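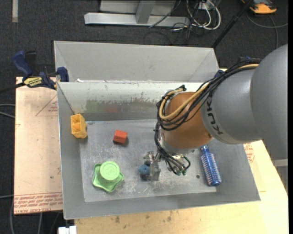
5 min read

The mixed bins are back at Bellamy Street, and I for one am thrilled!

If you've been holding on to a closet full of odds and ends since the fall, you can start clearing it out this Sunday. The Branetov reuse hall is taking small household bits again after a long winter break, and they're going into the same big gray metal bins we all remember. I went over to have a look on Thursday (well, I went over to drop off a lamp, and stayed for an hour and a half) and got the whole story from Menaka Herath, who runs the sorting side.

Quick recap for anyone new in town. The mixed bins are for the stuff that doesn't belong anywhere else - single toys, plastic organizers, soft little things, lids, the holder for a thing you no longer own. Clothes go in the clothes drop. Books go on the book shelves. Everything else that's small and clean goes in a mixed bin, gets sorted by type and ends up on the shop shelves or in the free crates by the door.

The hall stopped taking mixed items in January. Too much was coming in after the holidays and the back room filled right up. Menaka told me they sorted 3,380 items in the last full season before the break, and the season before that it was 3,952, so the drop wasn't even in what people brought. It was in what they could get through. A lot of it was dirty, and a dirty item takes far longer to deal with than a clean one.

"We were washing yogurt off building blocks," she said. "I like building blocks. I don't like yogurt that much."

So what's different this time? Mostly the rules at the drop-off table, which have gotten a bit tighter, and the number of bins, which has gone up to 13. Each one gets sorted and cleared before it goes back out, so you may find a couple of them pulled off the floor when you come by. Just use the next one.

I asked about replacing the bins themselves, and the answer was a firm no. They're sheet metal and they look their age, all fine scratches and white scuffs across the bottom, with darker scrapes up the back wall. I kind of love them. There was talk last year of swapping them for the Flatuvetti stacking tubs they use over in the book section, and a sample set even sat by the office for a while. The tubs are nice and light, but anything with a bit of weight to it bowed the sides. The metal ones wipe clean, and you can hear when something hard has gone in that should have been wrapped. Menaka considers that a feature.

What's turning up in them is the fun part. You get a yellow plastic piece full of open compartments leaning against one side, and then some small round blue thing that looks like it might be soft, and you stand there trying to figure out what anybody did with either one. I could do that all day. My own kids used to play a game where they had to invent a use for whatever was in there, and the winner got to pick the radio station on the way home.

Things with compartments go quickly, by the way. Drawer dividers, trays, caddies, whatever you want to call them. People buy them for screws, for beads, for seed packets, and I know a man on my block who bought four last spring for his fishing tackle and was back the next weekend for more. If you've got any of those sitting in the garage, please bring them. Soft toys are a harder sell. They'll still take small ones if they're clean and have no stuffing coming out, but the big bears have to go someplace else.

Okay, the practical part. The drop-off table opens at 9 a.m. on Sunday and closes at noon. You can bring up to 4 bags or boxes per household, and the bags go home with you again. Please don't tie them shut. Someone at the table will take a quick look inside before anything is tipped out.

They will take: plastic storage pieces, toys without batteries, kitchen odds and ends (no knives), craft supplies, small soft items, balls, plant pots up to the size of a coffee mug, picture frames without glass.

They won't take: anything with a cord, anything with a battery still in it, glass of any kind, paint, medicine, car parts, or a puzzle that you know for a fact is missing pieces. That last one got a little heated at the table last year, so it's on the printed sign now.

One more change, and I think it's a good one. Prolen, the packaging company out past the rail yard, has agreed to take the broken hard plastic that can't go to the shop. Up to now that all went out with the trash, and it bothered a lot of us. You don't have to separate it at home. If something's cracked, bring it anyway, and mention it at the table so it goes into the right pile. It does have to be clean, same as everything else. I asked if that included cracked laundry baskets and the answer is yes, as long as they fit through the side door.

The shop hours haven't changed, and the first sorted items should be on the shelves by the middle of next week. Prices are the same as before the break. The free crates are staying too - I heard a rumor they were going away, and Menaka looked so puzzled when I brought it up that I'm comfortable calling that one false.

They could still use a hand with sorting on weekday evenings. It's standing work, and it's chilly in there, so wear a sweater and closed shoes. There's a sign-up sheet on the office door, or you can just tell whoever is at the table on Sunday. I put my own name down for the first evening. I've got a soft spot for this place, and I'd also like first look at the trays.

Parking is on the street side only. The lot in back is for unloading, and you'll need to move your car once you're done. And if you left a green umbrella at the book shelves before the break, it's hanging on the hook by the office, and they'd love for you to come get it.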